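Cilcombe Open Metal Bin, Gray – product page
Posted 30 April 2026 by the Dretent shop desk
Shares 10 | Comments 3

Back in stock as of this week. Item 1115, same bin as before, same gray, same price as the last batch. If you bought these in September they match.

What it is: a rectangular open-top bin in gray metal, sloping walls, flat floor. No lid. No dividers. No handles, no label slot, no feet. People keep asking for a lid and there isnt one, Cilcombe doesn't make it and we don't know of anything that fits.

Meant for the stuff that has no home. Hairbrushes, bath toys, pegs, small plastic things that come out of coat pockets, chargers if you must. Sits on a table or a bench, or on a wide shelf. Too wide for most bookcases so measure first. The outside is wider at the top than at the bottom because of the slope – measure at the rim, always the rim.

Sizes

One size only right now. The smaller one is discontinued and we sold the last of them. Full measurements are on the packing sheet and we'll send it if you ask, it's a one-page thing. Depth is enough for a hairbrush or a bottle laid down, not for bottles standing up.

Finish

Gray coating on the walls, inside and out. New ones come clean and even. They don't stay that way! The coating marks where things get dropped and dragged, and it can chip if you throw keys or tools in. We don't call it a defect and won't take it back for that after the first 10 days. A dent or a chip when you open the box is different, send us a picture and we swap it.

If you want something that looks new in a year get the Brustorov fabric one instead. Softer, quieter, stains though.

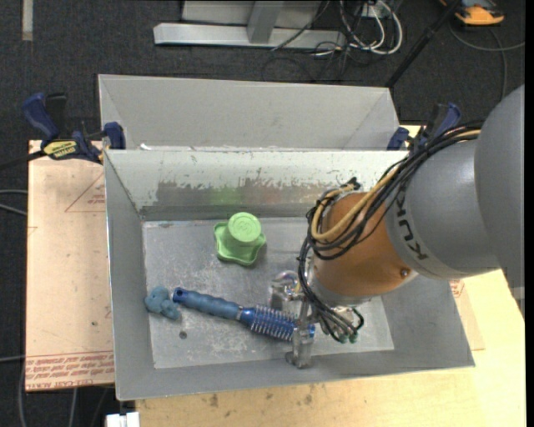
Well-used bin with a blue hairbrush and small bits in it. Note the scratches on the floor and the flaking on the far wall.

Scuffs on the bottom, pale scratches, worn patches. Still a perfectly good bin. Some customers like it more like that, some hate it, better to find out now than after you've had four delivered.

Using two or more

They go well in a row, one right behind the other on a table top. One for things that stay in the room, one for things that need to go somewhere else. That is the whole system really and it takes a minute to set up. Gray next to pale wood looks nice too, if that matters to you.

Rims will knock together if the table gets bumped. A strip of felt tape along the one edge stops the noise. We sell the Zulu felt tape on a roll, cut it with kitchen scissors.

Stacking: empty ones nest because of the walls. Full ones do not stack, please don't try, the top one just drops into the bottom one and squashes whatever is in there. They can also jam together if you push down hard when nesting. Put a sheet of paper between them and they come apart fine.

Noise

It's metal. A brush dropped in from any height is loud. If it's going near a bedroom put a liner in. A folded dish towel works, or a piece of drawer mat cut to the floor size. Liner also saves the coating a lot, so if you care about scratches do it from day one and not later.

Small light things are quiet enough. Plastic toys, hair stuff, sponges. Anything with a hard handle will ring a bit.

Cleaning

– Tip it out, wipe with a damp cloth, dry it right away.
– Dish soap ok. No scouring pads, no steel wool.
– Hair and fluff collect where the floor meets the walls. An old toothbrush gets it out.
– Don't leave wet bath toys or sponges sitting in it overnight. Bare spots could rust over time.
– Not for the dishwasher.

Touch-up paint: we don't stock it. Any gray metal paint will do but the shade wont be exact.

What doesn't work in it

Paper. It slides down the slope and curls. Anything very thin, like hair pins or loose coins, is a pain to pick off a flat metal floor, use a small dish inside for those. Food, no – not sold for food use. Soil and plants no, there's no drain hole and water will sit.

On carpet it's ok but it does leave a dent if it's heavy. On a wood table put felt dots under the corners. Dragging a full bin over a table top will mark the table before it marks the bin, ask us how we know.

Stock and shipping

228 in the warehouse at time of posting. Orders of up to 3 bins go out nested in one carton, more than that and it's split, so they may turn up on different days. No extra charge for the split.

Returns: 10 days, unused, in the carton it came in. Keep the cardboard corners, the bins get bent in transit without them and then we can't resell. Email before you send anything back please, we need the order number written on the outside of the box.

Questions we got since the last batch

Does it come in white – no. Only gray.

Can I drill it to hang on a wall – you can, but coating will chip at the hole and the return is off.

Are the edges sharp – rim is smooth on all the ones we've checked. Run a cloth along it when you unpack anyway.

Next delivery date isn't confirmed yet, will update this page when Cilcombe tells us.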